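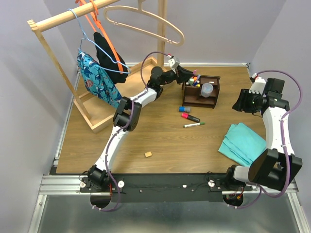 **Normand Beaulieu** wrote:

I would look at the timestamps before you touch the policy. When the arm stops above the target and makes small corrections left and right, in my experience the wrist images are older than the joint states. What is the delay between the two in your recordings?

---

**ptarar** wrote:

Thank you for the quick reply. I measured it on Sunday. The joint states arrive every 5 ms, and the wrist images are 184 ms behind them in the worst episode. In most episodes it is much better, but I did not know the worst one was so bad. I am using the Triren recorder with default settings, so it pairs every image with the newest joint state at the time of arrival.

The markers are the difficult part for me. With the cloth the policy is forgiving, because a grasp some millimeters to the side still holds the fabric. With a marker lying on the table it is not forgiving at all.

Parveen Tarar

---

**lillamwood_dev** wrote:

I don't agree that it is only timing. We had the same left-right behavior at Lillamwood and our clocks were fine. The problem was the action chunks. Each new chunk started from a slightly different guess, and the arm moved between two guesses. Try to blend the overlapping chunks and run the same episodes again.

---

**Normand Beaulieu** wrote:

Blending will make the motion look smooth, yes. It will also hide the fault. If the training data has wrong pairs, the policy learns the wrong pairs, and you will smooth a wrong answer. Please fix the data first.

---

**lillamwood_dev** wrote:

Fixing the data can take a week and blending is one line in the config. I would do the cheap test first. We can disagree about this.

---

**ptarar** wrote:

I can do both, but separately, so that I know which one helped. One more thing I should have written in my first post: the approach is worse when the wrist camera has glare on the table between the fingers. I added one view from the left wrist so you can judge.

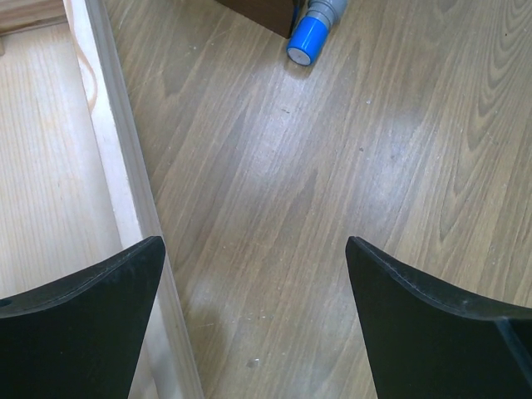
*Wrist view, fingers open, blue and gray cylinder at the top.*

I masked the fingers in the image before the encoder and the result did not change. I did not try to mask the glare.

---

**bélanger_k** wrote:

Do not mask the glare. It moves with the wrist, so the mask has to move too, and then you have a second problem. Lock the exposure on both wrist cameras and lower it until the wood grain is visible in the bright area. With auto exposure the brightness jumps when the dark fingers close.

Also, how many episodes do you have?

---

**ptarar** wrote:

1000 in total. The exposure was on auto, I checked it now. I feel a little stupid.

I wrote a small script which pairs by capture time and interpolates the joint states. It rejected 13 episodes where the gap was too large. I will train again on the rest with the same seed, without blending, and after this with blending.

---

**Normand Beaulieu** wrote:

Good plan. Check that the capture time comes from the camera driver and not from the recorder. In the Tuvomdale branch the field has the same name for both, and I lost two days to it.

---

**ptarar** wrote:

It was from the recorder. I am changing the script, please wait with further advice until I have new numbers.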